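Sofas > Corner and sectional > Leather

Ruddock Sectional in Cream

The Ruddock is a low corner sofa covered in cream leather, made for us by Zindar and sold through both of our showrooms. It comes in three layouts: left-hand corner, right-hand corner, and a straight run with an arm at each end. The seat height is the same on all of them, and so are the covers. If you have bought a Ruddock before and want to add a section, tell us the year when you order. Leather is dyed in batches and we will try to get you close to the original.

Delivery is by two people to a room of your choice on the ground floor. Upstairs delivery costs extra and depends on the staircase. The sofa arrives in sections, each wrapped, and the crew will join them and take the wrapping away. Measure your front door and any tight turn in the hall before you order. The longest section needs a clear 525 mm at its narrowest when carried on end, and a bit more if there is a banister in the way. 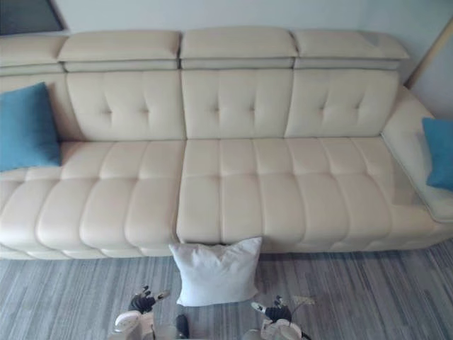
The headrests are the part people ask about most in the showroom. Each one is a separate padded piece, so one person can sit with theirs up and the next can leave theirs down. They are moved by hand. Take hold at both ends and lift until the headrest stops, then ease it back to lower it. Pulling from one corner puts strain on the hinge and in time it will sit crooked. The seats are long cushions with channel quilting, stitched both ways, and the back cushions have four buttons each. Crumbs do find their way into the stitching, and a soft brush on the vacuum gets most of them out. A plain throw pillow sits well against the cream, and blue is a popular choice with our customers. The base is close to the floor, and you should check that your vacuum head will fit under the front before you count on it.

Looking after the leather

Dust once a week with a dry cloth. Every few months, wipe it over with a cloth wrung out in lukewarm water and a little mild soap, then dry it straight away. Do the seams last, with the corner of the cloth, and go lightly round the buttons. Keep the sofa at least 30 cm from a radiator. Cream leather picks up dye from new jeans, so deal with blue marks early, using the Plestik cleaner we sell at the till. Don't use baby wipes, furniture polish or anything with bleach. Small creases in the seats are normal and are not covered by the guarantee.

Guarantee: 13 years on the frame, 2 years on the leather and the headrest hinges. Keep your order number.

Orders placed by 30th April will be delivered before the end of May. Swatches are free. Ask for cream, stone or dark brown.

Comments

Ffion Bowen
Does the right-hand corner mean right as you sit on it or right as you look at it? I have drawn it on the floor in tape both ways and I'm still not sure.

Hamish Guthrie (showroom)
Right as you stand facing it, Ffion. Same for left.

Viorica Kos
We've had ours over a year. Comfortable, and the headrests still hold their position. The seats were very firm at first and took until the summer to soften. I would buy it again but I'd get the stone, as we have a dog.

Chalerm Prasertsri
Can the buttons be replaced if one comes off? My last sofa was a Grollov and the shop wanted the whole cushion back.

Hamish Guthrie (showroom)
Yes, we keep spare buttons in all three colours. Someone can fit one at your house. Ring us with your order number.

Dwynwen Pugh
Swatches came in the post this morning, thank you. The cream is warmer than I thought it would be.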